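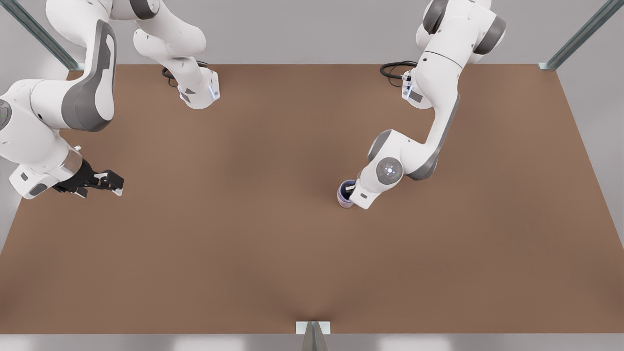 Our two-arm bench in the simulator, with the purple cup in one gripper.

Tarek Fawzy and Yusri Nugroho have been comparing the Pullero and Gomis controllers on the simulated bench, and we're so pleased to share a little news! Each controller gets 600 cup pickups – yes, the same small cup every time, bless their patience – and the Pullero set is finished, with 232 still to go on the Gomis. Results will follow in the October issue.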